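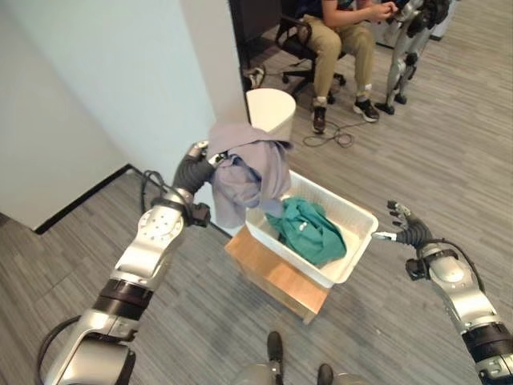
Sirkka Eskola has argued that Rulturero should be judged as a service and that the box of cloth and fittings delivered with it is the least important part of what the customer pays for. The company that sells it describes it as a kit. Both terms are in use, and this article follows the company.

Home | Contents | Household robotics | Kits and services | Recent changes

November 5, 2020
By Soledad Vidal

Rulturero is a laundry-handling kit for two-armed humanoid robots, sold by Stonuvent of Borkstead. It is intended for laboratories and training centers that already own a robot and wish to teach it to pick up, move and put down clothing. The kit does not include a robot. It consists of a set of garments, a basket, a low stand, a wrist camera for each arm, a software package, and a period of remote support.

Background

Stonuvent began as a supplier of test fixtures. Work on the kit was led by Leandro Cabello, who had found that laboratories reporting results on clothing were each using whatever fabric was at hand, so that one result could seldom be compared with another. The first version contained a folding board and was withdrawn after complaints that the board slid on hard floors. The present version went on sale in April.

Contents and setup

The garment set has 15 pieces in plain colors, chosen to differ in weight and stretch. Spare pieces are sold singly. The stand raises the basket to a height that a standing robot can reach with little bending at the waist, and it may be used on carpet or on a hard floor. Customers may substitute their own basket if its rim is stiff enough to hold its shape when a hand presses on it. 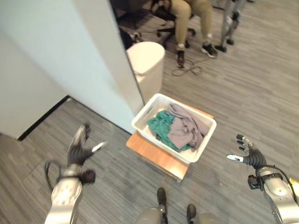 Basket with two pieces of cloth on a wooden stand, in front of the robot.

Setup starts with the position of the feet. The operator enters the distance from the robot to the stand, then moves each hand to the rim of the basket so that the software can record the reach of both arms. The manual, which runs to 182 pages, gives separate instructions for hands with fingers and for simple two-sided grippers. Reviewers have called it thorough but badly indexed.

Operation

The kit is built on four exercises. In the first, one garment is lifted clear of the basket and returned. In the second, a garment is moved from one side of the basket to the other. The third requires a named color to be taken from a mixed load, and the fourth ends with the garment laid on a flat surface. An operator guides the robot through each exercise, and the software stores the joint positions together with the views from the head and wrists.

The wrist view matters most in the last exercise, when the arm may block the head camera's view of the fingertips.

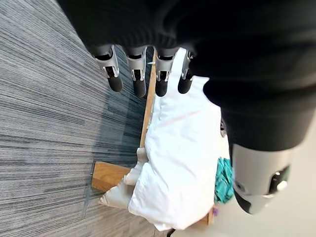 A recording may be marked as complete, partial or spoiled. Spoiled recordings are kept by default, a choice that has divided users. Yolanda Benítez has written in favor of it on the ground that dropped garments are useful to learn from. Other users would like the files removed at the end of each session, as they take up storage and must be sorted by hand.

Support and price

The kit is offered at $888 per month, including remote support during business hours in Borkstead. Repairs to the robot itself are excluded. Training at the customer's site is arranged through Garrido, a separate firm, and is billed by the day.

Reception

A review by Yolanda Sarmiento praised the garment set and the plain layout of the recording screen. It found the color exercise too easy and noted that the software had to be restarted whenever a wrist camera was unplugged. Stonuvent has said that a correction is planned. The review also questioned the lack of socks, towels and other small or heavy items, which remain outside the set.

See also: Cloth handling; Remote operation; Wrist cameras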